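Wora Laundry Folding Station: Readiness Inspection
Site: Vahidi workshop, Pletville
Date: 27 January 2022
Inspector: Elaheh Hosseinzadeh
Station no.: 269
Ratings: OK / Fix / Not yet

1. Emergency stop within reach of the operator. OK
Tested from both sides. The button is large and red and has been leaned on by mistake often enough that we know it works.

2. Cables clear of the work area. Fix
Tape them down or route them under. Second time asked.

3. Finger tips free of burrs and grit. OK
Wiped with a dry cloth. Please stop using the good towels, which are test items.

4. Table steady, edge smooth, no snags. OK
Rocks slightly if you sit on it. Behrouz has been told.

5. Towels, flat to folded in half. OK
Corners met on both tries. I have teenagers who can't claim that.

6. Shirts, button-front. Not yet
It folded one sleeve and then the table. The motor cut out as it should, so item 6 fails and the force limit passes.

7. Jeans, back side up, legs together. Not yet
Start position as below. A person does this in two moves while talking on the phone. Denim is heavy at the waist and light at the hems, and Trudora's planner treats it as one big napkin.
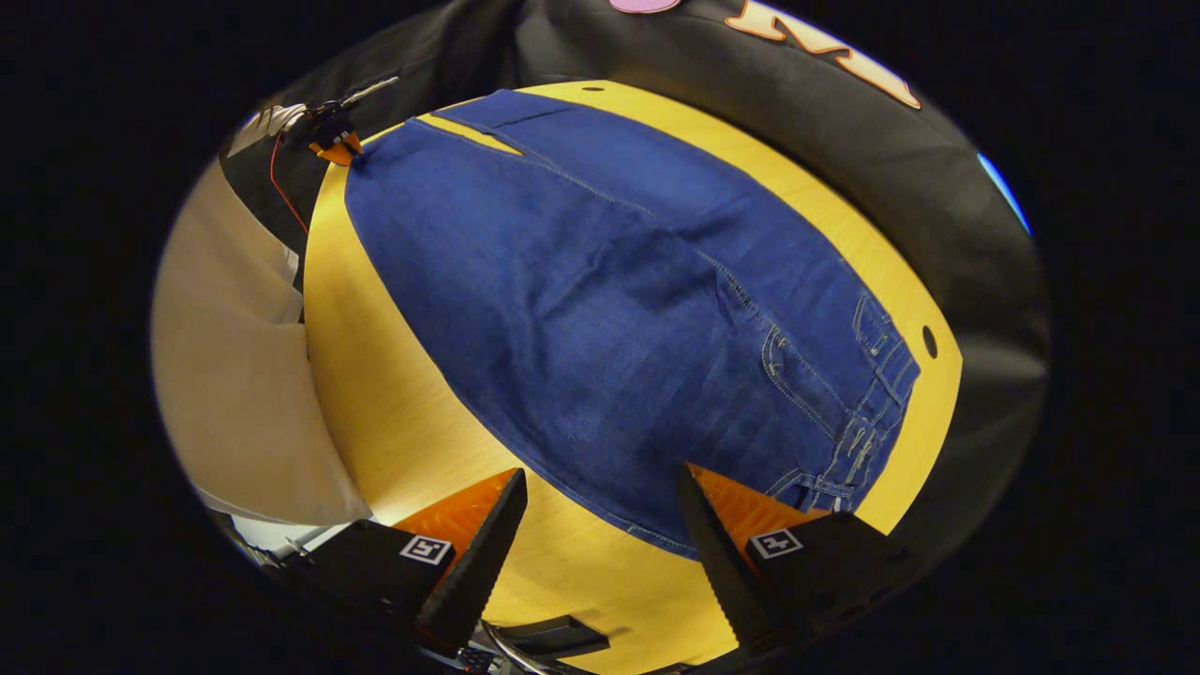 Item 7, start position. Jeans laid flat, back pocket up, fingers open.

Comments on item 7: the creases across the legs should be smoothed before the first fold. The procedure says "smooth garment" and leaves the how to the reader, and the machine is not much of a reader. Grip at the belt loops is not allowed until someone shows me a loop that survived it.

8. Socks, pairing. Not yet
Not attempted. Morale.

9. Fault log filled in and signed. Fix
Log stands at entry 2795. Most of them say "dropped it." Give the garment and the step, please.

10. Operator stays outside the marked line while arms are live. OK
Line needs repainting.

Overall: safe to run with someone watching. As a replacement for the someone, no. Towels may go ahead unsupervised once item 2 is closed. Everything with legs or sleeves stays on manual.

Response from B. Ebrahimi: Cables will be done this week. I dispute the napkin remark. Would like jeans looked at again in September.

Inspector's reply: Noted. Bring your own jeans.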